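3.2 Why we asked about floors

I'll admit the flooring question got into our survey by accident. Romana Dvořáček and I were drafting items on how people pick a rental, and over coffee she grumbled that her tenants in Nakwood cared more about the boards underfoot than the kitchen. So we added two items on wood grain, mostly to humor her, and they ended up eating half the paper (sorry, Romana!).

We got 447 usable responses, collected in January, plus 26 longer phone interviews that Boris Mikuš ran in the evenings. People talked about wood the way they talk about weather. They said "warm" constantly, and when Boris pressed them on it they mostly meant color, though a few meant their feet. Figure 2 gives a feel for the light, streaky grain they kept bringing up.

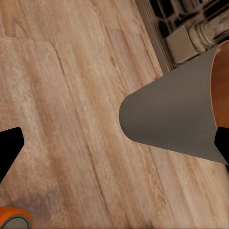
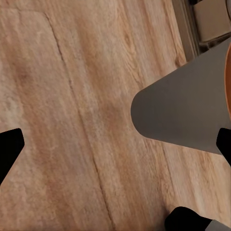
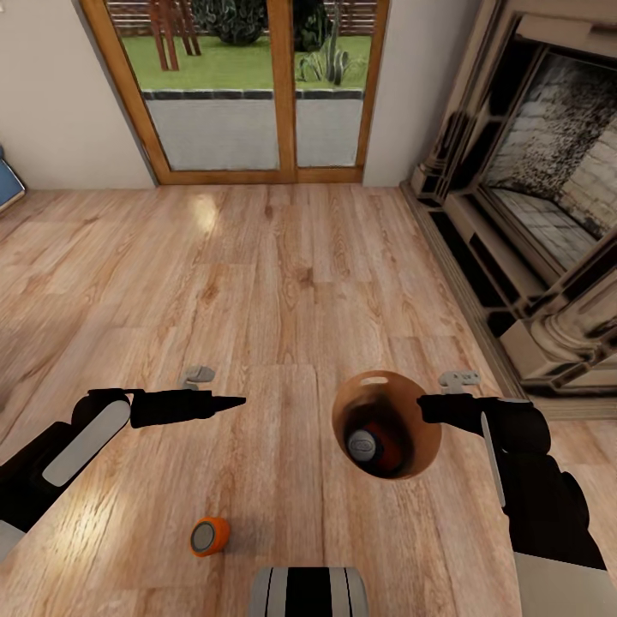
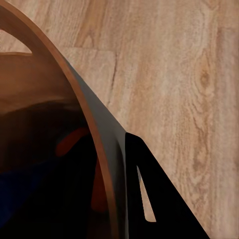 Figure 2. Light wood grain, rendered.

What I hadn't expected was how much folks disagreed about knots. Owners liked them and called them "character" over and over. Renters were a lot cooler, and some of them told us knots made a place look cheap. I went back and forth with Marcela Bednárik on whether that's really about age, as our renters were younger on the whole, and we never settled it. Her reading is in Section 4, mine is mostly in the footnotes.

Seams were another story. Hardly anyone mentioned them until Boris asked, and then they'd go on for ages about crumbs, socks, a grandmother's broom. We coded all of that under "upkeep," which feels a bit stingy looking back. Kristýna Jurčo recoded the phone transcripts with a separate "memory" label, and I like her version better, so that's the one used in the tables from here on.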